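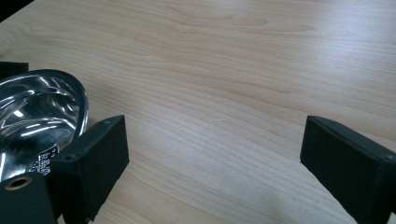 Entretien d'un plateau de table en bois clair : petite marque en surface et reflets

Espace d'entraide Nerndale, rubrique Mobilier et locaux

Judite Lobo
Publié le 2025-01-17

Madame, Monsieur,

Je suis chargée du suivi du mobilier dans un centre de formation qui dispose de tables à plateau de bois clair, au veinage bien marqué. L'une d'elles présente, vers le milieu, une petite marque qui interrompt le dessin du bois. La fiche remise à la livraison mentionne seulement la référence 1402 et la dénomination « hêtre verni », sans consigne d'entretien.

Je souhaiterais obtenir un avis sur deux points. Convient-il d'intervenir sur une marque aussi réduite, ou est-il préférable de la laisser en l'état ? Par ailleurs, l'éclairage du plafond produit sur le plateau un reflet qui gêne l'examen de la surface. Existe-t-il une méthode reconnue pour contrôler l'état d'un vernis dans ces conditions ?

Je précise que le plateau est nettoyé avec un chiffon en microfibre et le produit multi-usage Truladgate, dilué.

Avec mes remerciements.
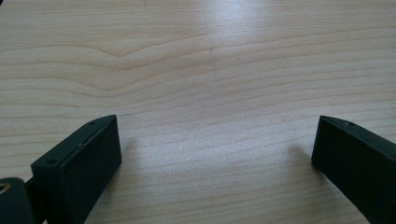
Réponses de la communauté

Doğukan Taşdemir
Membre référent, 178 contributions

Madame,

Il importe en premier lieu de déterminer si la marque affecte le seul vernis ou si elle atteint le bois. Le contrôle s'effectue plafonnier éteint, à l'aide d'une lampe tenue presque à plat contre le plateau, d'abord dans le sens du fil, puis perpendiculairement. Une rayure superficielle tend à disparaître sous l'un des deux angles. Une atteinte plus profonde demeure visible dans les deux cas et se perçoit à l'ongle.

Si le vernis seul est concerné, je déconseille toute reprise locale à l'abrasif. Sur une finition légèrement brillante, la zone poncée formerait une tache mate plus apparente que le défaut initial. Un nettoyage à l'eau tiède, avec quelques gouttes de savon neutre et un essuyage immédiat, est suffisant.

Si la finition est ouverte, un trait de vernis incolore compatible peut être déposé au pinceau fin. Il est recommandé d'observer un délai de séchage de 48 heures avant toute remise en service, et de procéder au préalable à un essai sous le plateau.

S'agissant du produit employé, je vous invite à vérifier sur l'étiquette l'absence d'ammoniaque et d'agent abrasif.

Compte Demirtaş Agencement
Membre professionnel

Bonjour,

Nous confirmons ce qui précède. Nous ajoutons que les ondulations du veinage relèvent du dessin naturel du bois et ne doivent pas être relevées comme défauts lors d'un état des lieux. Pour le reflet, déplacer la table par rapport au luminaire, lorsque le local le permet.

driven_5
Nouveau membre

Bonjour, pour ma part j'applique de la cire incolore sur ce genre de marque et le résultat me convient. Je ne saurais dire si cela est compatible avec un plateau verni, le mien étant huilé.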